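Section 4. Recording demonstrations

This section covers recording a pick-up task with the Gruteck leader handle and the Promeck two-finger gripper. Read Section 3 (Calibration) first. If the arm has been moved to a different table, calibrate it again before you record.

You will need:
The arm, clamped and powered
The leader handle, plugged into the port marked L
A computer running Kotian Recorder
The objects for the task
A clear view from the wrist camera to the work area

4.1 Prepare the table

1. Clamp the arm to the table edge and tighten both clamp screws by hand. Do not use a wrench.

2. Run the camera cable so that it has slack in every arm position. Move the arm slowly through its full reach with the motors off and watch the cable as you go.

3. Put the objects where the gripper can reach them from above or from the front. Full drink cans work well for a first task. They stand up on their own and the fingers can close on them without crushing them.

4. Leave household items where they are if they are outside the arm's reach. A policy trained on a bare table often does badly on a table in daily use.

5. Turn on the room lights you plan to use when the robot runs by itself. 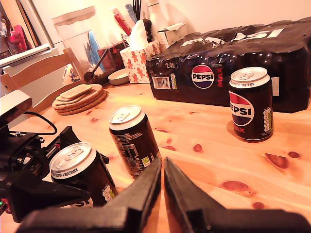
Figure 4-1. Start position, fingers open, with single cans and a multipack on the table.

Note: Objects with the same print as the target make the task harder. If you want the robot to take a single can and leave the multipack alone, include the multipack in your recordings from the first session. Adding it later usually means starting the data set over.

Caution: Keep open drinks and cups of water off the table. The joints are not sealed.

4.2 Start a session

1. Open Kotian Recorder and choose New Session.

2. Type a task sentence. Use the same wording for every episode in the session, for example "pick up the can on the right and put it on the coaster." The sentence is saved with the data, and a spelling change is treated as a new task.

3. Set the episode limit. The default is 945 frames. Recording stops when the limit is reached even if the arm is still moving.

4. Hold the leader handle in roughly the same pose as the arm and press Link. The arm moves to match the handle. Keep your other hand away from the fingers until the status line reads LINKED.

Caution: If the handle and arm poses are far apart, the arm will move quickly when linked. The software refuses to link if any joint differs by more than 21 degrees. Do not turn this check off.

4.3 Record an episode

1. Press the foot pedal once. The recorder beeps and the frame counter starts.

2. Open the fingers before you approach. Line up the gap between them with the can while you are still well back from it.

3. Move forward at a steady speed. Slow down for the last part of the approach.

4. Close the trigger until the fingers stop, then hold it there. Squeezing harder does not increase the grip force, which is set in the Gripper menu.

5. Lift straight up, carry the can to the drop point, lower it, and open the fingers.

6. Back the gripper away before you lift it. Lifting first can tip the can.

7. Press the pedal again to stop. Press it twice to discard the episode.

Return the arm to the start position between episodes. Move the cans a little each time, and change which one is nearest to the gripper. Record at least 54 episodes before you train a first policy. For a crowded table, plan on 200.

4.4 Check the wrist view

Open the Review tab after the first few episodes and step through the wrist view frame by frame. The target should stay between the fingers during the approach. Some blur is normal whenever the wrist turns or changes direction. Blur that lasts through the whole approach means the handle is being moved too fast or the exposure time is too long.

To reduce blur:

1. Lower the exposure in the Camera menu one step at a time.

2. Add a lamp if the picture gets too dark. Place it so that it does not shine into the lens from shiny lids or plastic wrap.

3. Set Handle Scaling to 0.5. The arm then moves half as far as your hand does.

4. Check the camera bracket screws. A loose bracket shakes every time the arm stops.

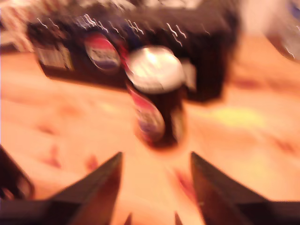
Handell commented on this page: I used to delete every episode with smeared frames and ended up with almost nothing to train on. Now I keep the ones where only the fast move across the table is blurred and drop the ones where the last bit before the grasp is blurred. The policy got better at finding the can once I stopped throwing so much away. It would help if the Review tab could sort by this.

Sorting by blur is not available in the current release. You can add a tag to an episode by pressing T in the Review tab and then filter the list by tag.

4.5 End the session

1. Move the arm to the rest position using the handle.

2. Press Unlink and wait for the motors to release. Support the forearm with one hand as they do.

3. Choose Save and Close. Do not unplug the arm while the progress bar is showing.

4. Copy the session folder to a second drive. Training is covered in Section 5.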